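Search this site Enter keywords Go

Kustorholm Kitchen Share
Minutes of the November meeting

Present: Xuelian Dong (running things), Ximeng Xiao, Yichen Meng, me (Xiaoqing Hao, typing), and Rongrong Han on the phone from Lagos until the line got too crackly during item 4.

We started late on account of the kettle, and then Xuelian asked if everybody had read the last minutes. Two of us had. Yichen wanted one fix: I wrote that the oven mitts had been "thrown out" when they were washed and are hanging behind the door. Sorry, Yichen! Changed. With that the last minutes were okayed.

1. Things left over from last time

The drawer label maker has come back from wherever it was. Ximeng had it in the car. It needs a new tape, the white one and please not the clear one again, because black letters on clear tape on a dark drawer front can't be read by anybody over the age of ten.

The dripping tap is fixed. Xuelian did it with a washer from the odds-and-ends tin and we all said thank you.

The big stockpot is still at the Undolero supper group's place. They borrowed it for their soup night, and they've asked if they can hang on to it for one more. I said I'd bring it up, so I'm bringing it up. Ximeng is fine with it, Yichen isn't (he makes stock too), and we settled on them having it until the end of the month. I'll write to them. Action: me.

2. Money

Short one. We have 700 dollars in the kitchen pot, and the dish soap, the sponges and the new colander come out of that. Colander was 22 dollars, which Yichen thought was a lot for something with holes in it, and which Ximeng (who chose it) thought was very fair for something that won't rust. They went back and forth on this for longer than I'm going to write down. I have used it now and I like it. It has feet!

Xuelian asked that receipts go in the blue envelope and that people write their name on the back of them. I had one in my coat pocket from before the summer and handed it over on the spot, so that's me up to date.

We agreed to put 200 dollars aside for replacing worn-out tools, but only after the sort is finished and we know what we've got. No buying before then. Yichen asked if a peeler counts as a tool. Yes, it does.

3. The quote from Plallorel

Ximeng had asked Plallorel for a price on drawer inserts, the kind with the long slots so the ladles don't get jammed sideways and stop the drawer from opening. They came back with 233 dollars for the full set, delivery included. I read the letter out. There is a cheaper version in thinner material but it doesn't come in the depth we need, and Ximeng has measured the drawers twice.

Mixed feelings here. Rongrong (still on the line at this point and quite loud) said we should try living with fewer things before we buy something to hold all the things. Xuelian said more or less the same, only quieter. Ximeng's point was that the drawer by the stove has been a pain for years and no amount of sorting has ever cured it. I can see both sides, I really can, and I'm the one who had to get the turner out with a bread knife in the spring.

Decision: leave the quote on the shelf until the next meeting. Ximeng will ask them how long the price is good for. Action: Ximeng.

4. Who cooks when

The evening list is filled in through the end of the year except for two gaps, and I've put a star by those on the sheet on the fridge. Please look at the fridge. Please do not write on the back of your hand and then tell me later.

Rongrong won't be back from Lagos until after the holidays and has given her evenings to Yichen, who is planning dumplings and would like help with folding. I put my name down. Ximeng put her name down for eating, and was told that's not how it works.

We lost Rongrong here, in the middle of a sentence about plantains. She texted afterward to say she agreed with whatever we decided, so that's in the minutes now and she can't take it back.

5. Knives

Xuelian wanted this one on its own and I think she was right. Knives keep turning up in with the spoons and turners, blade up, blade down, any old way, and she's had a nick from one. So: knives don't go in with other utensils anymore, washed or unwashed, and they don't go in the sink under suds. They get washed by the person who used them, dried, and put on the strip.

Yichen asked about the little spreaders, the ones for butter and frosting. We talked it through and decided spreaders can live with the spoons. If it would cut a tomato, it's a knife. If it wouldn't, it's a spreader. (Ximeng says some of our knives wouldn't cut a tomato either, and she has offered to take the lot in for sharpening. Action: Ximeng, thank you!)

6. The big utensil sort

This took up most of the evening and it's the reason the minutes are long. The plan, for anyone who wasn't there, was to get everything out of the drawers and off the hooks and onto a table where we could see it, decide what it is, decide where it lives, and write that down so it stays decided. We've tried doing it inside the drawer and it doesn't work. You move one whisk and the rest slides back down.

What we agreed:

- Tall stuff (graters, the funnel, the pepper mill) stands on the shelf and doesn't go in a drawer at all.
- Long-handled cooking tools go together, in something open so you can grab them.
- Baking things, rolling pins included, go in the bottom cupboard on the left.
- Skewers go in the jar with the lid. Xuelian feels strongly about the lid.
- Plastic tubs without a partner get kept only if they're good for holding something.
- Anything cracked or melted goes out, no arguing and no "but it was my aunt's." If it was your aunt's, take it home.

We did go around on whether to sort by what a thing is made of or by what it does. Yichen likes by material, since metal dries faster and you could stack it tighter. I like by job, because when I'm standing at the stove I'm looking for something to flip with and I don't care what it's made out of. Job won. Yichen took it well and only brought it up one more time.

Wire or plastic for the long-handled tools was the other sticking point. Plastic is easier to wipe out and wire lets the drips go. Ximeng would be happy with either provided it isn't the drawer.
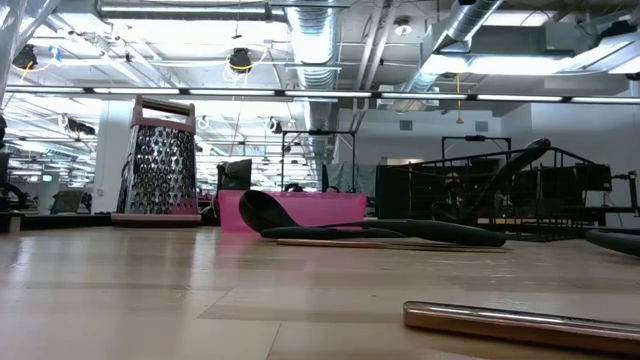
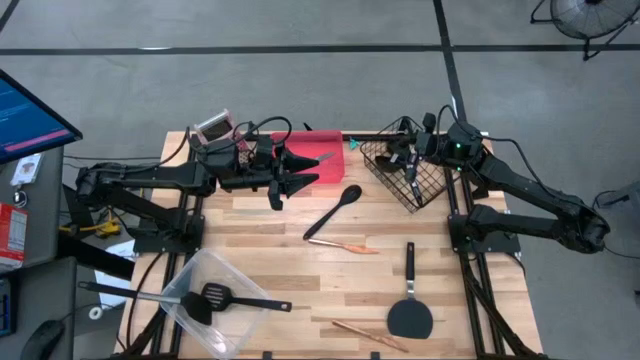
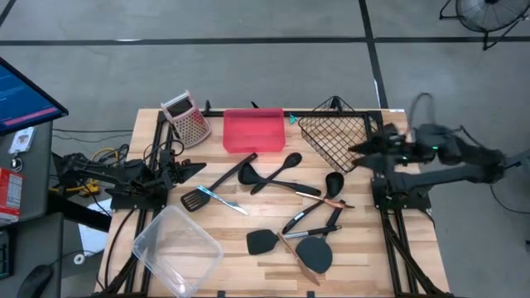

My own vote went to the wire, and I want that written down since I'm the one doing the writing. I wash up more than I cook, and what bugs me is the puddle you get at the bottom of a solid tub, with all the handles standing in it. Xuelian's worry was that thin things slip through wire, and fair enough, that's what the skewer jar is for. She did have me on the knives, though. In the last picture there are three of them lying right in with the ladles and the turner, one with a silver-blue blade and two copper-colored, which is item 5 all over again, and with the copper one I can easily see a person in a hurry taking it for a spreader. So we've added a line to the list: look at the blade, never mind the color. The ladles started a side conversation too, as there's a pair of them out on the wood there and Yichen wants to keep both (one for soup, one for sauce, and he won't be talked out of it). Fine. Both stay. The open plastic tub is going to be for the tools that only come out on weekends, and if it gets puddles I'm going to say so.

The grater got its place on the shelf without any discussion at all. I would've liked more of the evening to go like that.

Xuelian will type up the "where it lives" list and tape it inside the cupboard door, at a height that Rongrong can read too. Action: Xuelian. Yichen will find a jar with a lid that fits. Action: Yichen. Everybody else, please put things back according to the list for one whole month before complaining about it, and then bring the complaints to the next meeting, where there'll be a proper slot for them.

7. Other bits

Somebody has left a bag of rye flour on the top shelf with no name on it. If it's yours, claim it. If it isn't claimed by the next meeting Ximeng is going to bake with it, and she's already picked out the recipe.

Dish towels: we're short again. I'll take a load home and wash them, but I'd love it if another person did the one after that. Yichen said maybe. I've written down yes.

The cupboard on the right still smells of cumin. We all went over and smelled it. Xuelian suggested an open box of baking soda, so we're trying that.

The Undolero people have asked if we'd like to do a shared supper in the new year, them on soup and us on everything else. General enthusiasm, apart from a remark about stockpots. I'll ask what they had in mind and how many would be coming.

Next meeting same place, same time, and Ximeng is bringing the snacks. Rongrong, if you're reading this, call from somewhere with better reception and finish what you were saying about the plantains.

Minutes by Xiaoqing Hao. Tell me if I got anything wrong and I'll fix it before they go up on the fridge.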